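Home & Habits

The Long Goodbye to the Junk Drawer

My grandmother kept hers to the left of the stove, and you had to lift it a little as you pulled or it would stick on the potato masher (why the potato masher lived in there I never learned). Inside were rubber bands gone brittle, the good scissors, the bad scissors, a church key, birthday candles in every stage of use, and a ring of keys that opened nothing anyone in the family could name. When she moved out of the house in Ovthorpe, that drawer took longer to pack than the whole upstairs.

I thought of it again in December, when I drove out to Wisdale to spend a day with Rosemarie Nolte, who helps people clear out their houses and has done it for 19 years. She'll tell you right away that she isn't a minimalist. Her own kitchen has a shelf of teapots I would have happily walked off with, and she talks about other people's belongings the way some folks talk about other people's children, fondly and with plenty of opinions.

We were at the Buschmann place, a tall brick house where the same family had lived since before the road was paved. The daughters had flown home already, and they'd left a list on the refrigerator that said KEEP at the top and then went on for 2 pages. Rosemarie read it standing up, with her coat still on, and laughed until she had to sit down.

Her method, if you can call it that, starts with clearing one surface and keeping it clear. It can be a table or a counter or the top of the dryer. Everything passes across it, a few things at a time, and whatever hasn't been decided by supper goes back in its box for the next morning. She won't let anybody work off the floor. People get down there among the boxes, she says, and they start reading old letters, and that's the day gone.
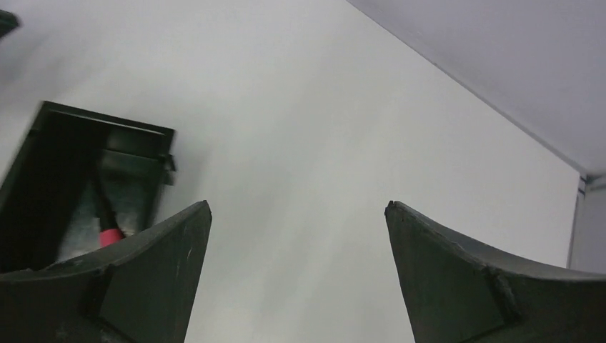
Theda Heitmann sees it differently, and told me over the phone that she'd let people read every last letter if it took them until spring. The clearing out is the only time most of us ever look at what we saved, she said, and it seemed to her a shame to hurry anyone through it for the sake of a tidy afternoon.

I went back and forth on this the whole drive home. I'm a reader of letters myself. When my turn came with Grandma's drawer, I found a receipt from Zanetti, the old hardware store, for a hinge and a pound of nails, and I stood there holding it so long that my coffee went cold and my brother finished the pantry without me.

The Buschmann job ran well past what anyone had planned. One of the daughters kept a tally, bless her, and by the end she had written down 1,591 things, of which 183 were cookbooks. Rosemarie found homes for nearly all of the cookbooks. The teapot she kept for herself, with permission, and it's on the shelf now next to a blue one with a glued spout.

I still have the ring of keys. It lives in a drawer to the left of my stove, under the takeout menus, and every so often I try one in the back door.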